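4.2 Do shared tools save labor?

The claim that shared equipment frees up workers' time is repeated so often that few authors still cite a source for it. Kelemen reported large savings among small workshops, but the survey reached owners only, and owners are poor witnesses to how long a job takes. Politis repeated the exercise with 400 employees and found a much smaller effect – one that vanished once overtime was counted.

We are not convinced by either result. Both rely on recall, and both treat an hour saved at the bench as an hour gained, whatever the worker did next. In our own diaries, kept by 32 people over seven weeks, most of the spare time went to paperwork. Damgaard's reply, that paperwork is also output, seems to us to give the argument away.
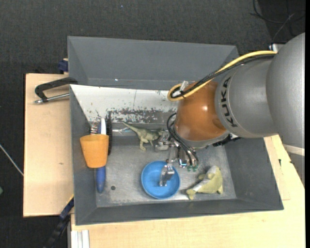
Vol. 7, p. 200

Figure 3. A KUKA arm and multi-fingered gripper over a sheet-metal bin.

Shared equipment is usually entered in the accounts as labor-saving on the day it is bought. We found no firm that went back later to check the entry – and the Jovent data set, often cited on this point, never asked.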